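Kakden Household Skills Program
Unit 4: Getting a bag ready for a short stay
Notes for students, to be read before the practical class

These notes go together with the practical class in the training flat at Sperling. Please read them before you come and bring them with you. English is not my first language, so if some sentence is unclear, ask me in class and I will correct it for the next group.

Background

In Unit 3 we worked with the linen cupboard. In this unit we prepare the personal things one person needs for a stay of a few nights, for example in respite care at Girneck or with a relative. The client may be an older person, or somebody who comes home from surgery and cannot bend well. The work is simple, but it is done in another person's home and with another person's clothes, and this asks for some care.

The bag itself is packed last. Before it, everything is collected in one open container, where the client can look at it and say yes or no. We call this the collecting stage. Many students want to skip it and put the things directly in the suitcase. Then the client asks whether the slippers are in, and the whole suitcase has to come apart again.

Which container to use

A stiff shopping basket is good for the collecting stage. It keeps its shape when it is half full, and you can carry it from the bedroom to the bathroom and back. A cardboard box also works, but it becomes soft on a bathroom floor. A cloth bag is not suitable, as it falls closed and the client cannot see inside.

Put the basket where the client can see into it without standing up. A low table or a bench is fine. Fold the handles down on the outside, so that they are not in the way of your hands. Check the bottom for crumbs or old receipts before the first thing goes in.

Order of collecting

We collect flat things and footwear first, and clothing after. A towel folded into a rectangle makes a straight line, and other things can be placed along it. Footwear goes beside the towel, lying flat, with the toe to one side. In the class we use footwear with clean soles. If the soles are dirty, wipe them or put the footwear in its own bag.

Look at the basket in the picture. The orange cloth is squarely placed with its fold lying flat, and the slipper lies along it with the toe to the left. 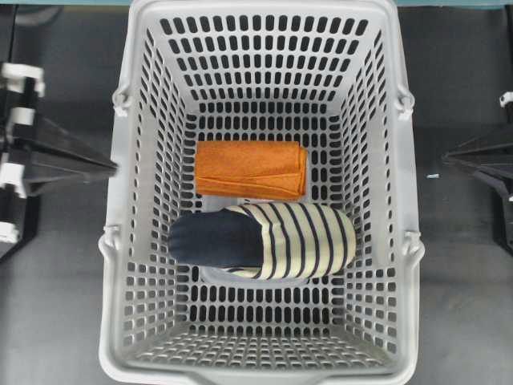

Folding the towel

Use this fold for hand towels and face cloths.

1. Lay the towel on the table with the long side toward you.
2. Smooth it from the middle to the outside with a flat hand.
3. Fold it in half, short side to short side.
4. Fold it in half again, this time toward you.
5. Press lightly along the folds. Do not press so hard that a thick towel loses its softness.
6. Turn the thick folded edge to the side where you will take hold of it.

In a suitcase a towel may be rolled, if the client prefers it. In the basket we keep it flat.

Handling knitted clothing

Most mistakes in the class are made with knitwear. A woven shirt forgives you if you pick it up by one corner. A knitted garment stretches under its own weight, and a fine knit stretches more than a thick one. If it is also damp, the stretching can stay.

Please keep these points in mind:

– Lift a knit with two hands when you can, one under each half.
– If you have only one hand free, take a good fold of fabric and not a single layer. The weight is then shared by more stitches.
– Do not lift by the neck opening or by a cuff.
– Keep the time in the air short. Lift, move, put down.
– Take off rings with sharp edges, and your watch if the strap has a metal buckle.

When the garment is down on the table, let it rest for a moment before you begin to fold. Open the hem with your fingers. On a fine knit the hem likes to roll under, and if you fold it in this state you get a hard ridge which is still there when the client unpacks.

Stripes are a help for beginners. On a cream garment with navy stripes you see at once when one side is pulled lower than the other, and also when a fold has taken the cloth out of its line. With a plain jumper you have to feel this with the hand.
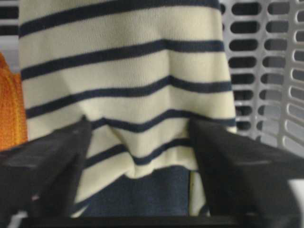
For this reason I give striped garments to the students who fold for the first time, and plain ones later. When you fold a striped garment, bring the side edges to the back and compare the stripes where they meet. If they meet within the width of one stripe, it is good enough. Please do not fold the same garment five times to make it perfect. Each time it becomes a little more tired, and the client is waiting.

The fold for knitwear is the one from Unit 3:

1. Front side down, sleeves (if there are any) laid straight out.
2. Left side to the middle, sleeve turned back down along the body.
3. Right side the same.
4. Hem up to the shoulders in one fold, or in two if the garment is long.
5. Turn it over and smooth the front.

Place it on top of the towel, never under the footwear. Heavy things always go lower than knitted things, in the basket and later in the suitcase.

Speaking with the client

Say what you are going to take before you open a drawer. Use short questions with a clear choice: "This jumper or the thicker one?" is easier to answer than "What would you like to bring?" When the basket is ready, go through it together with the client and name each thing aloud. Write the names on the packing sheet at the same time. The sheet travels in the suitcase and is used again on the way home, so the handwriting must be readable for another person.

If the client wishes to bring something which you find unnecessary, it goes in.

Practical task

Work in pairs. One is the client and stays seated, the other collects. Then change roles. For the task you need a basket, one towel or face cloth, slippers, one knitted garment, a nightshirt or pyjamas, and a packing sheet. The written part is 900 words on how your partner explained the choices and what you would do differently in a real home. Hand it in at the Sududside office by 21/12/2018.

Students who miss the class can do the task in March with the next group. Bring your own slippers, please, as the flat has only a few pairs and most of them are large.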